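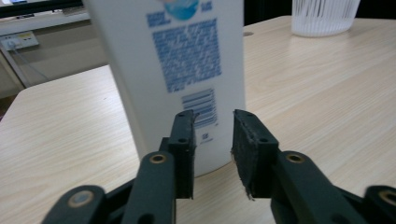
Back of a white bottle, blue print, barcode near the bottom. The side worth reading.

Decanting, labels and under-sink stuff, all in one go because I keep getting the same emails. Rinse, dry, pour, label. Most of the trouble comes from skipping "dry".

Before you pour anything

Read the back first. Dilution, what it can't touch, what to do if it gets in your eyes. Take a phone picture of the back panel and keep it in an album called Cleaning. Small print rubs off with wet hands and then you're guessing.

Never put cleaner in a bottle that used to hold a drink. Not even for one afternoon. Same for jam jars.

Bleach stays in its own bottle. Same for drain opener and anything with ammonia. And don't reuse a bleach bottle for something else, ever, rinsed or not. Vinegar and bleach don't go on the same shelf in my house, that's how strict I am.

Pouring

Do it in the sink, not next to it. Funnel in first, bottle second. Tilt slow – thick stuff glugs and then comes all at once. If you don't have a funnel, cut the top off a clean water bottle and turn it upside down, then throw it out after.

Fill to the shoulder, leave the neck empty. Pump needs room or it spits when you screw it in.

Dish soap too thick for your foamer: one part soap, four parts water, water in first. Soap first gives you a bottle of bubbles and half an hour of waiting.

Only mix up what you'll use in a couple of weeks. Watered down soap goes funny. If it smells off or has strings in it, out.

Labels that stay on

Wipe the bottle with rubbing alcohol, let it dry 10 minutes, then stick. Press from the middle out. Masking tape and a permanent marker is fine, cover it with clear packing tape and wrap the tape all the way round so it overlaps itself. Corners are what lift.

Write: what it is, how much water, the month you mixed it. Mine say things like FLOOR, 1 CAP TO HALF BUCKET, SEPTEMBER. Ugly. Works.

Geum-ok Koo wrote in to say she paints clear nail polish over the marker and hers have survived three years next to a shower. Trying that next.

Getting old labels off: hair dryer on warm, 15 seconds, peel from a corner. Whatever gum is left, cooking oil and baking soda mashed to a paste, leave it on while you do somthing else, then rub with an old dishcloth. Wash with soap after or the new label won't grip.

The last inch

Stand it on its head in a mug overnight. For shampoo and lotion, a splash of warm water and shake, use it the same day. Lotion tubes, cut them in half, there's a week's worth in there. Push the cut end back over the other half for a lid.

Pump straws never reach the bottom. A few clean marbles dropped in will raise the level. My sister in law thinks this is insane.

Baskets, not shelves

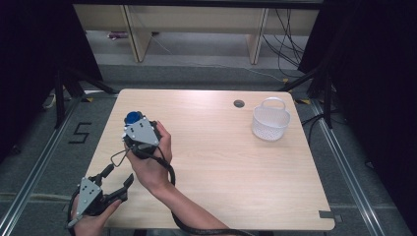
Little white basket with a handle, the kind I mean. Holes in the sides.

Small ones with a handle beat a big bin every time. One basket per job – bathroom, windows, shoes. Grab the handle, go do the job, bring it back. A big bin turns into a pile and you buy a third glass cleaner.

Plastic with holes lets drips out and air in, so put a tray or old baking sheet underneath or you get rings on the shelf. Wash the basket in the tub when you do the tub. Old toothbrush for the holes.

Tall bottles at the back, cloths rolled up in front. Heavy ones low. If it tips when you pick it up there's too much in it.

Kids or a dog in the house, none of this goes under the sink unless there's a latch. High cupboard, locked.

Quick ones

Sticky cap: soak in hot water, wipe the threads, dry them before it goes back on.
Clogged spray nozzle: run hot water thru it, then a pin, pointed away from you.
Powder gone hard: break it up with a fork, store it with the lid tight, away from the dishwasher steam.
Ring on a pale wood table: get the wet bottle off, dry it right away, coaster next time.

Adel Hegazy asked about refill pouches. Yes, cheaper mostly, check the price per ounce. Clip the corner small, smaller than you think.

More on sponges when I get to it.

Get new tips by email. Enter your address to join 2,000 other readers. Unsubscribe any time.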